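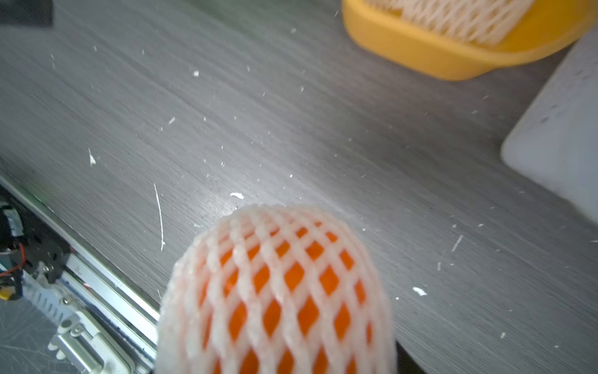

Posted by the Travisero label desk
Last updated Sat 2 October

Demo submissions and releases: frequently asked questions

Travisero is a small electronic label based in Povholm. We release on 12-inch vinyl and as downloads. The answers on this page cover what we are asked most often by producers, shops and listeners. If your question is not covered, use the contact form.

What kind of music do you release?

Minimal techno, dub techno and slower electronic material that sits near them. We do not release vocal house, drum and bass or soundtrack work. The back catalog is streamable in full from the Releases page, and half an hour with it will tell you more than a genre list.

How do I send a demo?

Send one private streaming link with downloads enabled. Do not attach files. The mail server drops anything with an audio attachment and the sender gets no notice. Put the artist name and the number of tracks in the subject line.

How many tracks should I send?

Three or four. An EP on Travisero normally has four tracks, two per side. If you have an album, send the four tracks you would keep if the rest had to go, and mention that more exists.

Does the demo need to be mastered?

No. Leave the limiter off the master bus and keep peaks below -3 dB. We cannot undo heavy limiting later, and it makes the low end hard to judge. A rough mixdown is fine as long as the levels between kick and bass are close to what you intend.

Will I get a reply?

If we want to hear more, yes. If we do not, usually no. Everything is listened to at least once, in order of arrival. The queue opened again in September and is longer than normal. Please do not resend the same link; duplicates go to the back.

What format do you need for a finished release?

24-bit WAV at the sample rate of the session. Do not upsample. Name each file with the artist, the track title and the version, in that order. Stems are not needed unless we ask for them, which happens mainly when a bass part is too wide to cut.

Why does the bass have to be mono?

A stereo signal at low frequencies moves the cutting stylus vertically, and on a loud side the groove can become too shallow for a needle to follow. The engineer at Brunton, where our lacquers are cut, folds everything below 200 Hz to mono if needed. It sounds better when the producer has done it first and adjusted the mix to suit.
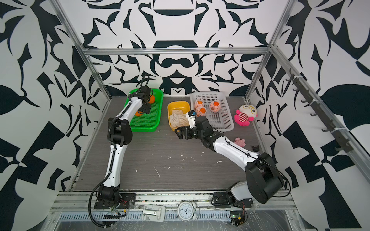

The same applies to sibilant hi-hats, which distort toward the center of the record. Put the brightest track first on a side and the darker one last. If the order of the EP matters to you for other reasons, say so early – we can sometimes lower the level of one track instead of moving it.

How long can a side be?

At 45 rpm we aim for no more than 12 minutes. At 33 rpm we go to 16. Longer sides are possible with a quieter cut, but club DJs notice the drop in level straight away.

Do you pay an advance?

No. Costs for mastering, cutting and pressing are paid by the label and recovered from sales. After that, income is split 50/50 with the artist. Statements go out twice a year. Artists also receive copies of the record from each pressing, the number being set in the agreement.

Who owns the recordings?

The artist does. Travisero takes an exclusive license for a fixed term, after which the digital rights return. Vinyl already pressed may still be sold. Remix rights are handled in a separate one-page document.

Can I play the tracks live or in a mix before release?

Live, yes. In recorded mixes, ask first. We hold back one track per EP until the record is in shops.

Why do you still use white labels?

Our first 100 copies of each title are hand-stamped and go to shops and DJs ahead of the main run. The audio is identical.

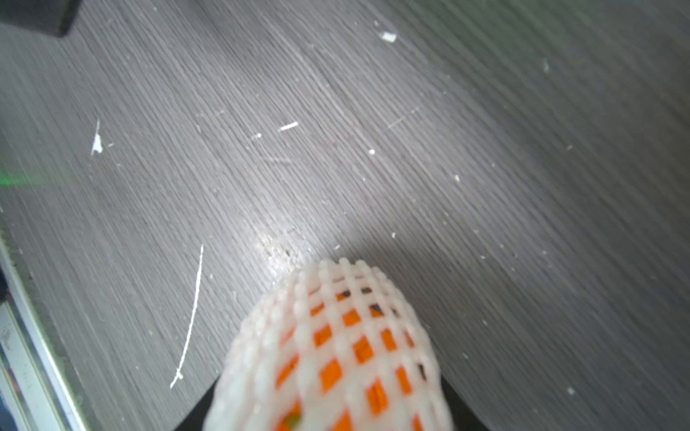 Cletden wrote in to disagree: the stamped copy of catalog number 42 was noticeably louder than the shop version, and both were played on the same deck with the same cartridge. Can you explain that?

Yes. That title was recut between the two runs after the first lacquer showed a fault on side B. The second cut was 2 dB lower. It is the only title where the stamped and printed copies differ, and the answer above should be read with that exception. Matrix numbers in the run-out groove will show which cut you have – the later one ends in R.

Will sold-out records be repressed?

Sometimes. We need enough shop orders to fill a minimum run, and the metal parts have to be in usable condition. Use the notify button on the release page. Downloads stay available either way, in WAV and MP3.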